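Clothes exchange in Bidham opens again on Saturday

The clothes exchange in Bidham opens its doors on Sat 7 May, in the former Hviid shop next to the station. Visitors may bring up to 20 pieces, clean and without holes, and take home the same number.

Everything is folded at the white table before it goes to the gray metal shelves.

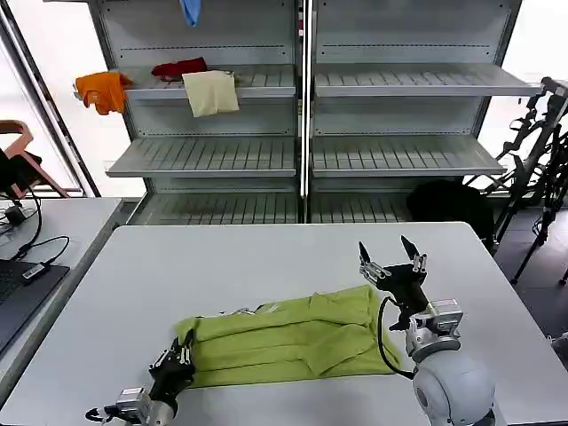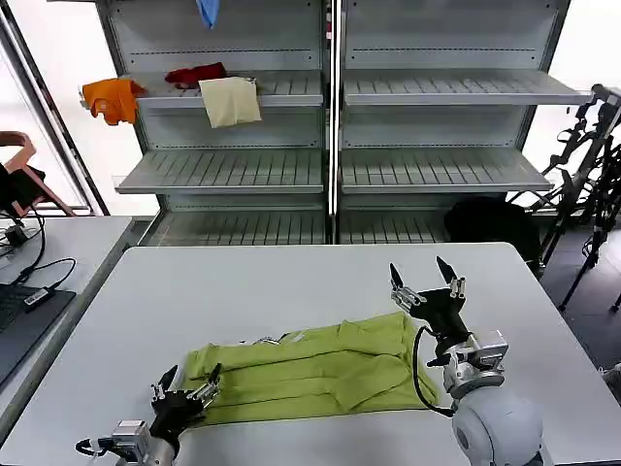
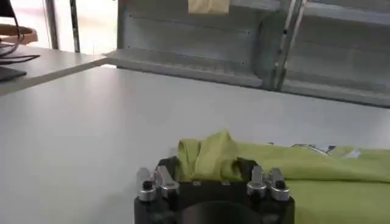
Lime green on the folding table

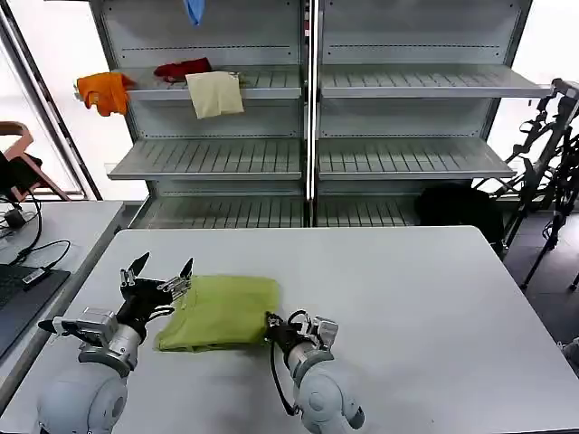
Last year 244 pieces found a new owner in one day, and most of them were shirts and light jackets. Children's sizes were finished before lunch, so the organizers ask families to look in their closets once more. Shoes are not accepted this time — there is no place to keep them.

Entrance is free. What is left over in June will go to the Birkon secondhand store.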